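How a Picture Book Is Made

Reltbridge Children's Library: Learning Pages
Reviewed Nov 3, 2024

A picture book tells its story in two ways at once. The words tell one part, and the drawings tell another. Sometimes one person makes both. At other times, a writer and an illustrator share the work.

The first sketches

An illustrator begins by reading the story many times. Next come very small drawings called thumbnails, which show where each person, animal, or house might go on a page. Thumbnails are drawn quickly in pencil, and many of them are thrown away.

Garba Lawal, who drew the pictures for "The Lamp at Nerkar," filled 56 sheets of paper before choosing how the main character's coat should look.

Drawing things that have weight

Illustrators practice by drawing ordinary objects. A round object needs shading on one side, or it will look like a flat circle. A pear is harder than a ball, as it is narrow at the top and wide at the bottom. Artists may draw the same fruit from several sides until the shape is easy to remember.
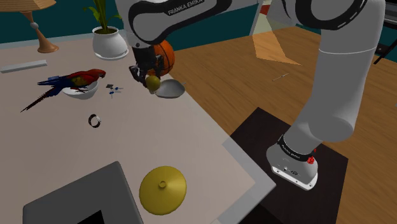

Planning the pages

Large sheets of paper are folded and cut to make the pages of a book. Many picture books have 32 pages for this reason. The illustrator makes a plan called a storyboard, with one box for every page. Exciting moments are often placed just after a page turn, so that the reader is surprised.

Adding color

When the plan is approved, the final pictures are made with paint, ink, colored pencil, or a computer. Color can change the feeling of a story. Blues and grays may seem quiet, while reds and yellows may seem lively.

Words to know

Illustrator: a person who makes pictures for a book.
Thumbnail: a very small, quick drawing.
Storyboard: a plan that shows all the pages in order.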